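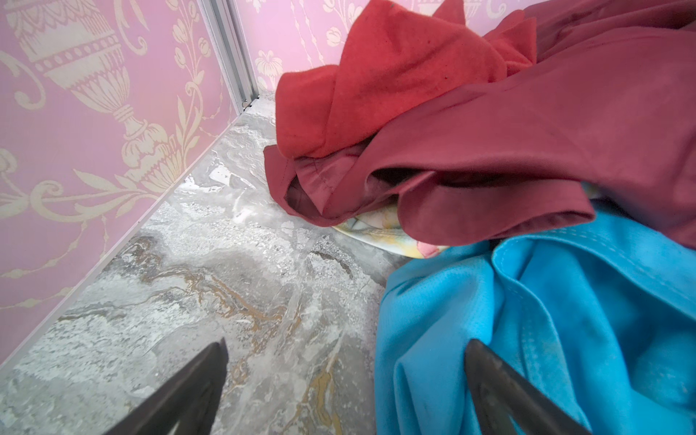

Does color matter more than fabric when a mixed load is split, Bajpai asked in the margin of last year's handout. For the first wash, yes. After that the care tag decides, and these notes follow that order.

## Unit 4: Sorting before washing

September 26, 2019

**4.1 First split: color**

Divide the load into whites, lights, brights and darks. Reds and maroons are treated as a separate group until they have been washed several times. Dye loss is highest in the first washes and rises with water temperature.

**4.2 Second split: weight and surface**

- Terry towels shed lint and hold water. Wash them apart from smooth fabrics.
- Shiny or slippery fabrics snag easily. Turn them inside out.
- Heavy items go in a separate drum if the load is large — they dry more slowly and crease the lighter pieces.

**4.3 Reading the pile**

A sorter at the Satumdale practice room starts with the piece that can do the most damage, then works outward. Position in the heap is no guide to wash group. In the pile below, the maroon garment lies against a charcoal-gray one, and the two could share a dark load only after a dye test; the turquoise piece in front goes with the brights, and its small white tag should be read before anything else is decided. The white garment on the right is already apart from the others and should stay there.

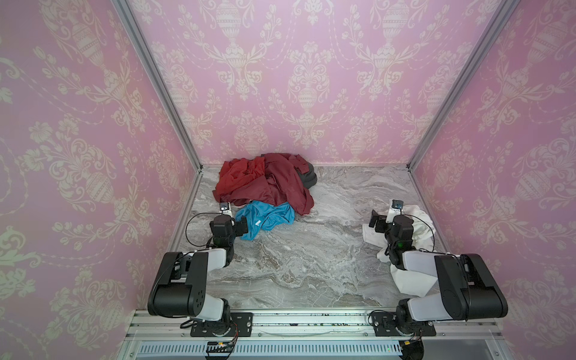
**4.4 Dye test**

1. Dampen a hidden seam.
2. Press a white cloth on it for 70 seconds.
3. Any color on the cloth: wash alone, cold.

**4.5 Exercise**

Sort the Arar practice load into groups and record the weight of each in grams. Any group under 500 g is held over for the next load — do not merge it across colors. Sheets are due before the December session. Form 109 is used for the weights.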